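From: Buppha Hemmin
To: the Mohammadi list
Subject: Re: [mohammadi] Which pressing of the second Condonano album?

Hi all,

Sorry for the slow answer, I've had this thread starred since Sunday and kept wanting to play both copies again before I opened my mouth. Erhan, your message is quoted further down with my replies in between. Pictures first so they don't end up buried at the bottom like last time.

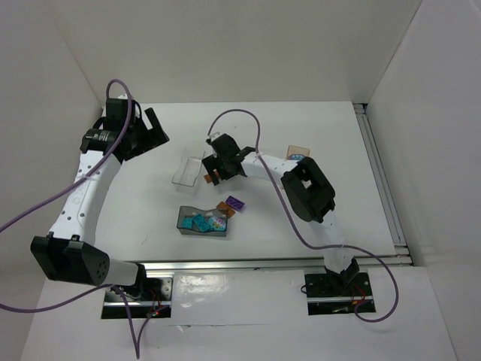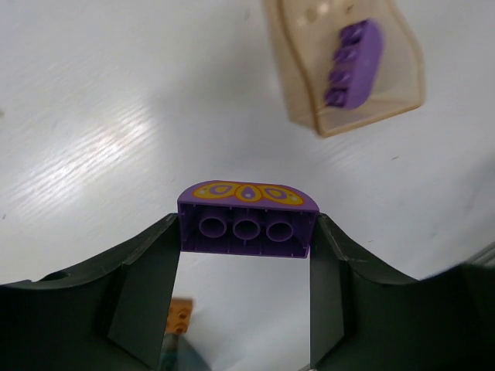
White tabletop, both shots. Click through for the full size.

Olanrewaju Babalola, thank you for the loan of the Mimside copy! It's going back to you in the padded mailer it came in, probably with Nosipho when she drives up.

Erhan Yazıcı wrote:

> I have been trying to work out whether the Mimside reissue is worth
> buying if I already own the original. The guy at my local store swears
> the reissue is the same master with a fresh cover, and he wants quite a
> lot for it. My original is in decent shape except for side two, which
> has a nasty patch in the ballad.

Your guy is wrong, or at least he hasn't sat down with the two of them back to back. I did it with headphones first and then through the speakers in the den, and the bass is where you hear it. On the original it's this big soft pillow under everything (which I love, I grew up with that pillow). On the reissue you can hear the actual notes, and there's a little run going into the second chorus of the opener that I swear I had never noticed in all my years of playing that record. I lifted the needle and went back for it 4 times. My husband came in to ask if the thing was stuck.

The drums I'm less sure about. The cymbals are brighter, and on the fast songs that gets tiring by the end of the side. If your system leans bright already you might not thank me.

> Also, does anyone know if the song order is different? I have seen two
> lists online and they don't match.

Yes, it's different, and it drives me nuts! They swapped the last two songs on side one, so now the slow one closes it. I guess that was the order the band wanted in the first place, or so the liner notes say, but after a lifetime of hearing the loud one come crashing in right after the fade, my brain still reaches for it. The two lists you found are probably just one of each.

The liner notes are good, by the way. Four pages, small print, a long piece on the winter they spent at the Prerkotness studio with the heating out and the singer barely speaking to the keyboard player. Some of it we've heard before from the old fan newsletter, but the part about the keyboard player redoing all her parts overnight in December was new to me. There's a nice bit about the backing vocals too, where they ended up with everybody in the hallway, including the guy who'd come to deliver the food.

> Last thing: mine says 1233 in the run-out. Is that an early one?

I got out my own original and a flashlight, and mine has the same number, scratched in a little crooked. Buppha Sitthichai (the other Buppha, for newer people, we are two different women and we get each other's mail constantly) used to keep a list of run-out numbers, and I think she had 1233 down as the first batch. Buppha, are you still reading? Could you check? I don't want to tell Erhan he's sitting on something and then have to take it back.

As for whether to buy it: with a bad patch on side two, I would. The ballad is the best thing on the reissue by a mile. The vocal is right up close and there's much less hiss on the quiet opening. But don't get rid of the old one, and don't pay that store's price either. Nosipho Naidoo got hers straight from Mimside's own mail order and paid a good deal less, even with the shipping, and it came with a download. The download is 256 kbps, so nothing fancy, but it's fine for the car and it's how I've been hearing the thing on my way to work all week.

One grumble. The inner sleeve is plain stiff paper and it's tight, so you have to really tug to get the record out, and both times I did it I left fingerprints. I'd move it into a poly sleeve the day it arrives. The cover itself is lovely, though the blue is a shade darker than on mine. That could just be mine fading, it hung on a wall in my first apartment.

Has anybody heard whether Mimside is doing the third album next? Somebody on here mentioned it over the summer and then I never saw another word. I'd take that one over a dozen live sets, the original sounds like it was recorded in a sock.

Off to walk the dog, more tonight if Buppha finds her list.

Buppha H.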